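About Nerby

Nerby began in January, which is a terrible month to start anything, with a card table, a borrowed lamp and a box of old house papers that had come out of somebody's attic. We had a simple idea then, and we have kept hold of it through two moves and one very leaky roof: ordinary families, small clubs and little shops deserve to have their papers looked after just as carefully as a big museum looks after its own. Letters, recipe cards, ledgers, baby books, the minutes of a bowling league that folded long ago – we love all of it, and we have been sorting, cleaning, boxing and listing it for people since 2017.

We are still a small outfit, and we like it that way. There are four of us in the workroom most days, plus whoever has dropped in with a trunk in the back of the car and a slightly guilty look. (Please don't feel guilty. Everybody's papers are in a mess. Ours are too.) We came to the work from different places: a town library, a print shop, a school front office, and a long spell raising children and labeling everything they owned. None of us set out to do this for a living, but we can't think of anything we'd like better.
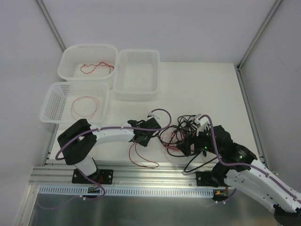 When people first write to us, they often ask what we charge before they ask what we do, and we understand that completely. The first visit costs nothing. We come to you if you live within an hour or so of the shop, or you can bring your boxes in, and we sit down together and talk through what is there. Sometimes that talk takes twenty minutes and sometimes it takes a whole afternoon and most of a coffee cake. By the end of it you'll have a plain written plan with a price on it, and you can take the plan home and do the job yourself if you want to. Plenty of people do, and we're always glad to hear how they got on.

If you'd like us to do the work, we keep your papers in the order we find them until we understand why they were in that order. A stack that looks like nonsense to a stranger may make perfect sense to the aunt who stacked it. After that we take out the rusty clips and rubber bands, flatten what has been folded too long, put everything into clean folders and write up a list that a normal person can read. The longest list we have made so far came to 2891 entries, for a family that had run a feed store and apparently never thrown away a receipt. They read the whole thing aloud to each other over a holiday, and they tell us they enjoyed it very much.

Astura is our name for the club side of what we do, and it grew up more or less by itself. Garden clubs, lodges, choirs and parent groups all pass their records from one kitchen to the next, and sooner or later a box gets left behind in a move. Under Astura, a club pays a small yearly fee and we keep its papers safe, add the new ones every spring, and answer questions when a member wants to know who won the dahlia prize back when. We now have clubs that joined because another club told them to, and that pleases us more than any advertisement could.

We also put out a little newsletter, and bits of it turn up on this page from time to time. The piece below was written for our readers at home. 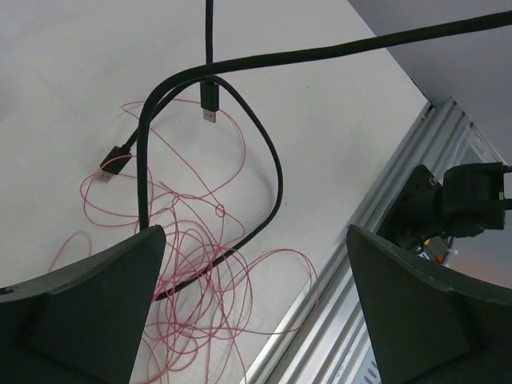
The Nerby Letter, Issue 4

Start small, and start with one thing you can finish. That is the advice we give most often, and we gave it again at our spring open house, where more than one visitor confessed to owning a whole closet they were afraid to open. Don't begin with the closet. Begin with a single shoebox, a soft pencil and a cup of tea kept on a different table. Write the names on the backs of photographs while there is still someone to ask. Put the date you did the work on the lid. Then close the box and stop for the day, even if you feel like going on, and you'll be far more willing to come back to it.

Our workshops grew out of that same advice. We hold them in the Onuoha Room, a bright, plain space at the back of our building, with a long table and enough chairs, and we keep the groups small so that everyone gets a turn with their own papers. We supply the folders and pencils. You bring one box, any box. Past groups have worked on war letters, church bulletins, cookbooks with half the pages loose, and one very fine collection of seed packets.

For those who can't get to us, there is Prevov, our kit by mail. It holds enough folders, sleeves and labels for 200 sheets, and a booklet we wrote ourselves and have rewritten more times than we'd care to admit. The booklet is in large print, and it has wide margins so you can argue with it.
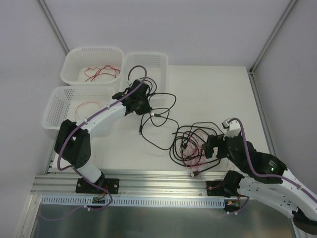
Sorting is the part that frightens people, and it needn't. You don't have to know what everything is before you begin, and you certainly don't need fancy supplies. Open containers are the best friend a beginner can have, and three white plastic baskets grouped at the back of a table, like the ones in the photo, will do for a first pass through nearly any box: one for what you're sure you want to keep, one for what belongs to somebody else in the family, and one for what you can't decide on today. The third one always fills up fastest – let it. Undecided papers have a way of sorting themselves out once the easy ones have been dealt with, and a cousin or an old neighbor can often settle a question in a minute that you've been puzzling over for a week.

We do turn some work away. We don't put a price on anything, we don't buy or sell old papers, and we won't take sides about who in a family should have what, though we'll gladly make a second copy of the list. If your papers have been through a flood or have mold on them, please call before you bring them in, and leave them in a closed box in the meantime.

You're welcome to stop by and see the place. The door is open from ten in the morning until four, and there's parking behind the building, past the blue dumpster. Ring the bell twice if we don't come right away. We may just be in the back with our heads in a trunk.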